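Vekent service records — readme

Last touched in May. Sorry it's a bit rough, wrote most of this between jobs.

What it is

Workshop records from the Zirnbridge garage, tidied up so other people can use them. One row per job. Cars and light vans only, no motorbikes, no lorries. 2540 rows in the current release.

Came out of the old Vekent booking system when the garage moved off it. Customer names, phone numbers and addresses are gone. Reg plates gone too. If you find one we missed, tell us and don't repost it.

What's in the folder

jobs.csv — the main table
parts.csv — parts fitted, joined on job_id
codes.txt — what the job codes mean
notes_clean.csv — the mechanic's free text, with personal bits cut out
old/ — the first export, kept for comparison, don't build anything on it

Columns in jobs.csv

job_id — made up by us, nothing to do with the invoice number
make, model — as typed at the desk. Spelling is all over the place
year — year first registered. Blank means blank, don't fill it with zero
miles — reading at drop-off
job_code — see codes.txt
hours — labour booked, in quarters of an hour
labour, parts_cost — pounds, before VAT
warranty — Y or N. Blank on older rows, treat as unknown
returned — Y if the same car came back for the same fault within 40 days

There are 55 job codes. A lot of them hardly get used. MISC is a dustbin, everything from a squeaky glovebox to a full exhaust ended up in there depending on who was on the desk.

Known problems

Miles. A few cars go backwards between visits. Mostly typing slips, maybe a dash swapped out. We left them.

Hours are booked hours, so a job sold at a fixed price shows the fixed time even if it dragged on all afternoon. Don't use this to work out how fast anybody is.

Tyres are under-counted. Walk-in punctures were paid at the till and never got a job.

Hybrids are marked as petrol in the early rows. The desk form only had 2 fuel types back then and the fuel column was such a mess we dropped it from this release. Might come back.

Some models apear twice with and without a hyphen. There's a lookup in codes.txt, at the bottom, which covers the common ones.

Loading it

Comma separated, UTF-8, header on the first line. Notes have line breaks inside quotes so a naive split will break. Use a proper CSV reader. Opening it in a spreadsheet will turn some of the model names into dates — import the column as text.

parts.csv has many rows per job. If you join and then add up labour you'll count it over and over. Add up first, join after.

What it's ok for

Looking at which faults turn up at what mileage. Teaching joins. Rough servicing costs for a small independent garage. Not for pricing insurance, not for ranking makes — the customers here are whoever lives nearby, and that decides what's on the ramp. 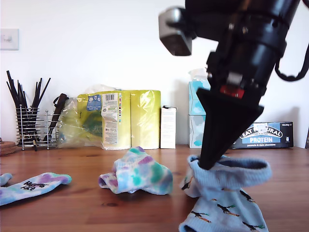
Mykhailiuk: Can the returned flag be split by part? I've got brake jobs marked Y where the second visit looks like a different corner of the car, so I'm not sure it's the same fault at all.

Fair point. The flag goes by job code only, it doesn't know left from right. If the notes mention a corner you can pick it out of notes_clean.csv, but plenty don't. Will add a line to codes.txt. For now treat brakes and suspension returns as a bit high.

Changes

Current — dropped fuel, fixed the quarter hour rounding, took out duplicate MOT rows
Before that — first public version, parts.csv added
To do — hyphen models, proper list of which codes were retired and when, the Lirnudness branch rows if we ever get them in the same format

Licence

Free to use and share, say where you got it. No promise any of it is right. Corrections welcome, send the job_id and what you think it shoud say.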